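# Scanning grandma's slides and storing them on an old desktop: who else is doing this?

**slidecarousel_kim**

I've been reading this board since July and finally have something to show for it! My grandmother left us a closet full of slides, and as of last night 1154 of them are scanned, named and sitting on a hard drive where my cousins can get at them. I am so happy I could sing.

The short version of how I do it: blow the dust off, load the holder, preview, fix the worst of the color, scan, put the slide back in its box in the same order. The order matters more than I ever expected. Grandma wrote the place on the first slide of each box and then nothing at all on the rest, so if you shuffle a box you lose the whole trip. We almost lost Gadska that way (a lake town she went to every summer, mostly pictures of laundry and other people's dogs, and I love every one).

For storage I went with a secondhand office desktop. They're cheap, they're quiet enough for a hallway, and there's room in there to work with your actual hands.

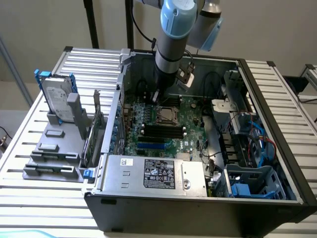
Do you need a fast processor for a machine that only stores scans and hands them out to the family?

An ordinary office desktop from several years back handles it fine, and the money is better spent on drives.

What I'd love to hear from you all is how you name things. Right now I have a folder per box and then a number, and the place name goes in the folder. It works for me but my cousin says she can't find anything.

---

**oldemulsion**

Congratulations! That's a serious pile of slides.

On naming: date first, then place, then a number. Year-month if you know it, only the year if you don't. If you don't even know the year, put the decade and move on. I spent a whole winter trying to pin down one wedding to the month and it made no difference to anybody who looked at the pictures.

And please write down the box number somewhere in the file too. Someday you'll want to rescan one and you will not want to go through the closet again.

---

**pennyloafer**

I'm going to be the grump. I don't think a home machine is the right place for this. I did the same thing, I was so proud of it, and then I moved apartments and it sat unplugged in a box for a year and my family forgot it existed. Now everything is in a paid online folder and my aunt looks at it on her phone while she waits for the bus. She would never have logged in to my hallway computer.

The scanning part sounds wonderful, I'm not knocking that at all.

---

**slidecarousel_kim**

> She would never have logged in to my hallway computer.

OK, fair! Mine had trouble too. What fixed it for us was Clostevico, the gallery program. You point it at the folders and it makes a page that looks like a photo album, and everyone gets a link. My uncle, who prints out his email, has been leaving comments under the pictures. He knew the name of one of the dogs!!

I do keep a copy somewhere else, for the record. There's one drive at my sister's place, and we swap them when she comes for dinner.

---

**bitbucket_brigade**

Team home machine over here. I like owning the thing, I like that there's no monthly bill, and I like opening it up. The used office towers are a joy compared with anything small. Lay it on its side, take the panel off, and you can see what you've got and whether it's worth adding memory. 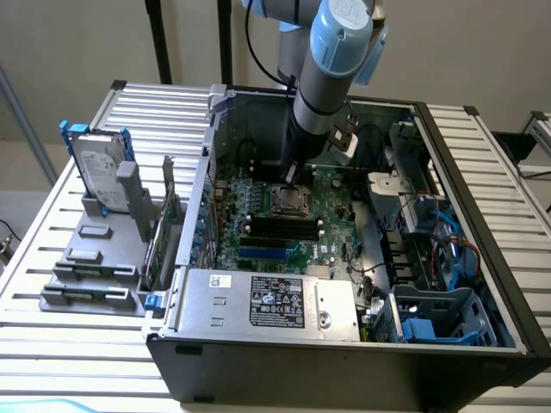 *Office tower on its side with the cover off, CPU socket and memory slots on view*

My tips for anyone shopping:

- Look up the service manual by model before you buy. It tells you which memory fits and how many drives you can mount.
- Buy the drives new even if the rest is used.
- Check that the power supply has a spare drive connector. I found out about that one on a holiday evening with every store closed.
- Dust it out before you put it in a closet or a hallway — outside, if you can.

I paid more for the drives than for the whole computer and I'd do it again.

---

**oldemulsion**

Can we talk about resolution? I see people scanning every single slide at the highest setting and then complaining that it takes forever. Most family slides were handheld snapshots. Past a certain point you're only recording the grain. I do a medium pass on everything and then go back for the few I want to print.

---

**dagdag_r**

I disagree with oldemulsion on this one (with affection, we've had this out before). You only have the slides out once. If you've got the holder loaded and the dust off, take the big scan. You can make it smaller later and you can't make it bigger.

I run the scanning evenings at the library branch on Gosselin, and the people who come back unhappy are nearly always the ones who went small the first time. They find the one picture of their dad smiling and they want it on the wall, and then it's back to the attic for the box.

— Rosalinda Dagdag

---

**oldemulsion**

Rosalinda, I have never once gone back to the attic. My medium is most people's large, is the thing. But I'll give you the dad picture.

---

**pennyloafer**

Can I ask a practical one? How do you all deal with mold? I have two boxes from a basement with little spidery marks on the film and I'm scared to put them near the good ones.

---

**dagdag_r**

Keep them apart, first of all. Separate bag, separate table if you have one, wash your hands after. Don't wipe anything. If the marks are only on the glass or the mount you can remount the film and it'll look brand new, which is so satisfying. If it's in the emulsion, scan it the way it is and clean up the file. I use Furgate mounts because they snap shut without a fight, but any plastic mount that fits your holder will do.

Seven minutes a slide is normal for me with the bad ones, so put some music on.

---

**slidecarousel_kim**

This is all so useful, thank you! I've decided: date first, then place, with the box number tucked at the end (thank you oldemulsion), and big scans from here on (thank you Rosalinda, sorry oldemulsion). The ones I've already done can stay the size they are until somebody asks for a print.

The big files mean I'll fill the current drive sooner, so the next job is a second one inside the same case. I've been reading up on it all week and it's a lot less scary than I thought it would be.

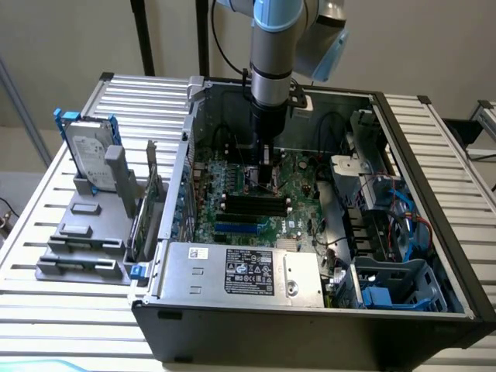
After that come the negatives. There's a shoebox of them, in strips, some still in the drugstore sleeves with my grandfather's handwriting on the front. I held a couple up to the kitchen window this morning and I'm nearly sure one of them is my mom on a pony. Has anyone here scanned strips that have curled? Mine roll up like ribbon the second I let go.

---

**bitbucket_brigade**

Flatten them under heavy books, in their sleeves, for a couple of weeks. Big dictionaries. Don't iron them, whatever the internet says.

---

**pennyloafer**

Still team online folder, but I pulled my old machine out of the box tonight and plugged it in. It wants a password I don't remember. Going to try a few. And please post the pony when you get to it!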